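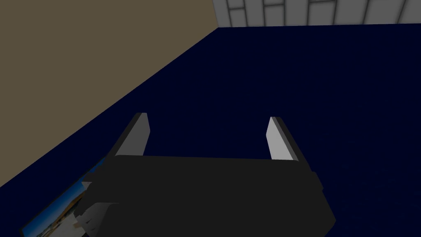 How often should my hot tub water be changed?

Every three months or so if you use it most weekends, and a bit sooner if the whole street piles in (we've all got that neighbour!). I go by the feel of it. Once the water looks dull and keeps foaming however much you dose it, drain it and start again.

Last updated: February
Posted on a Monday by the Skodia workshop
Reading time: 4 minutes

Do you look after every make?

Nearly. I do Wudby and Schnyder tubs day in, day out, and I carry the common seals and filters for both in the van. Estirberg parts have to be ordered, so tell me the model when you ring and I'll get them on the way before I come out.

My tub holds 1000 litres. How long will it take to heat?

With a standard heater and the lid on, allow up to 11 hours from a cold fill. I set mine going at bedtime and forget about it – much nicer than standing there poking the water every half hour!
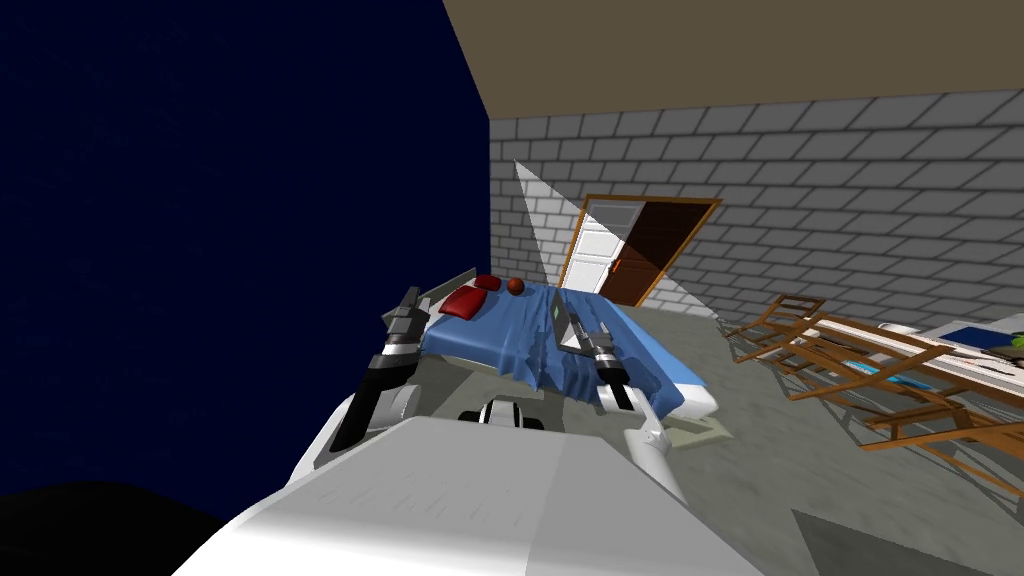 Kerry-side customers tell me the filter is the bit they always forget, and one wrote in to say that hers had gone a whole winter without a rinse and the pump had started to groan. Poor pump! Hose it through once a week, soak it overnight in filter cleaner once a month, and keep a spare so you can swap them over.

Can I leave it empty over winter?

You can, but please get the pipes blown through first. A little water left in the pump will freeze and crack the housing, and a new one for the bigger tubs is £397 before I've even picked up a spanner.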